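Pears on the Top Shelf: A Talk With the Woman Who Runs My Favorite Snack Store

2020-01-19

I've been buying my crackers at Potgieter Snacks for six years, and in all that time I'd never once asked the owner how she decides what goes where. I just walk in, get distracted, and leave with more than I planned (always). So last week I asked if I could come by before opening and pester her with questions. She said yes, as long as I kept her name out of it and didn't stand in front of the cooler.

The store is small, 554 square feet according to the lease, and she knows every one of them. We started at the white metal shelving, where she was in the middle of a restock.

"I do the drinks first," she told me. "They're heavy and they're bright. If the drinks are in the right spot I can see where the rest wants to go."

The drinks in question are the rock sugar snow pear ones, yellow with a dark green panel and little pears near the bottom. I had never tried it, and she looked at me like I'd said I'd never tried soup.

"It's a throat drink! My mother made it in a pot, all winter long. You come in here coughing, I'm going to point at the yellow ones. Everybody who coughs gets the same speech."

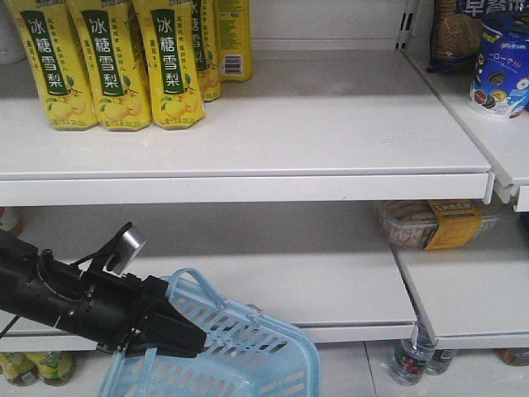
The snow pear corner, with plenty of shelf still to fill.

I asked about the gap next to them, and she waved a hand at it. She likes to leave room while she's thinking, she said, and she thinks slowly. When she opened, back in March of her first year, she crammed every shelf to the edges and hated it within days.

"People would pull one thing out and three more came with it. I spent my whole first month picking up cookies. Now I put a few out, close together, and the rest stays in back until I need it."

Do the labels all have to face front? I'd noticed that the one at the back had its small print and barcode showing, and I'll admit it was bugging me a little.

She laughed pretty hard at that. "The front ones, yes. The front ones are my face. The ones behind, come on, who's looking? You're looking. Okay, you and my sister."

Around the corner from the drinks, if you can call it a corner (the next section sits at a bit of an angle), you get to the cookies and biscuits. This is where my money goes. There's a package marked as breakfast biscuits, and I wanted to know if anybody really eats them for breakfast.

"I do. With hot soy milk, standing up, at 6 in the morning. But I sell most of them after 3, when the school lets out, so you tell me what breakfast is."

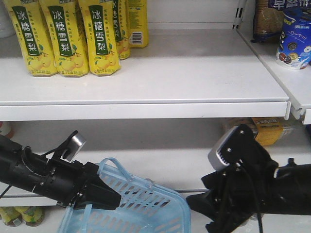
Breakfast biscuits and their neighbor, the blue-and-white canister.

The canister next to the biscuits has round dark cookies printed on it and a speech bubble that says "一口一个!!!", or one per bite, with three exclamation points. I told her I respected the confidence. She told me that's the one kids grab by themselves.

"They can't read it yet, some of them, but they see the cookies. I used to have it up higher. A boy tried to climb for it, so that was the end of that idea."

The shelving itself came secondhand from a pharmacy, and she put it together over one long weekend with a rubber mallet and a video she had to keep pausing. She loves the slots in the uprights. You can move a shelf by one notch, and she does, all the time.

"Eleven o'clock at night, I'm in bed, I think, that shelf is too low. Next morning I come in 15 minutes early and move it. My husband says I married the shelves."

She's also picky about wiping them down, though she's made her peace with the scuffs. Metal gets scuffed, she said, and a customer who minds can buy me a new one.

I finally asked what she'd do with a bigger place. She thought about it for a while and straightened a bag that looked straight to me.

"Same shelves. More pears."

I bought one on my way out, plus the breakfast biscuits. The store opens at 11 every day except Monday.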